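9 March 2026

Spent the day being taught a lesson by a sandwich.

Some background, for whenever I reread this and have forgotten why I was cross. The Gustby result from February was that if you train the two-arm policy on whole tasks, start to finish, it does fine until one thing goes wrong and then carries on like a waiter who has dropped the soup but is determined to serve the bowl. Pritchard is my answer to that. You chop the recorded demonstrations into short pieces wherever a gripper opens or closes, train on the pieces, and let a second, smaller model pick which piece comes next. We have 2,957 pieces. I know the number by heart because the script that makes them prints it every time, in capitals, and I have run that script a lot.

The store setup is the test bed for all this. Baskets, racks, a tiered stand of small stuff, things in crinkly wrappers that the depth sensing hates. I pushed for a shop counter over the usual colored blocks on the grounds that it would be more realistic. I would like to go back and have a word with that version of me. The blocks never squashed.

Ran the comparison this morning: old policy against Pritchard, 200 trials each, same starting layouts, same lighting as far as the windows allow. The old one got the item where it belonged 66 percent of the time. I had a figure in mind for Pritchard and had more or less written the paragraph around it. Pritchard also got 66. Not a point more. I checked whether I had loaded the same weights twice (I hadn't) and then checked again after lunch, in case lunch had changed anything.
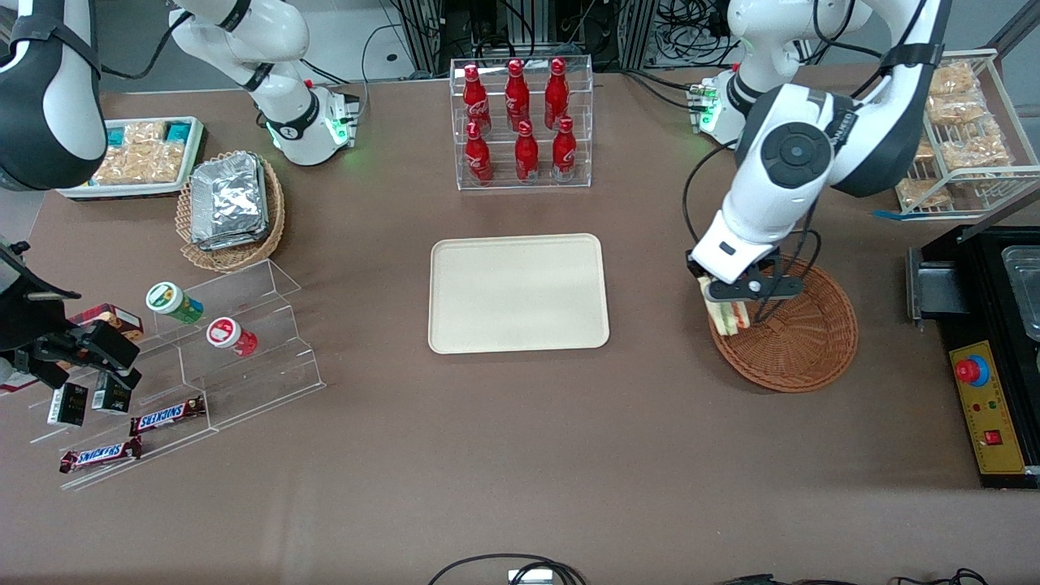
Left arm with the sandwich at the near edge of the wicker basket, right gripper over the acrylic stand.

So the totals match and the failures don't, and that may be the real finding, if I can stand to write it up that way. The old policy fails late. It picks the thing up, travels, and lets go a little off, then behaves as if all is well. Pritchard fails early, at the grasp, but tries again. Sometimes it tries again for so long that the time limit gets it. I have been scoring a timeout exactly the same as a sandwich on the floor, and I'm no longer sure that's fair. A shopkeeper would have a preference.

The thing I can't explain is the pause. Between pieces the arm holds still while the chooser makes up its mind, and with both arms running the two pauses fall out of step, so each seems to be politely waiting for the other to go through the door first. Vunon, the planner we borrowed the timing code from, has a setting for this. I turned it on. The pauses got longer. I turned it off.

To do: rescore the timeouts separately. Cut the pieces with 2 frames of overlap and see if the chooser gets less nervous. Move everything off the Biser drive before it fills up again and eats a night's logs. Rewrite the paragraph.

Ate at my desk. Not a sandwich.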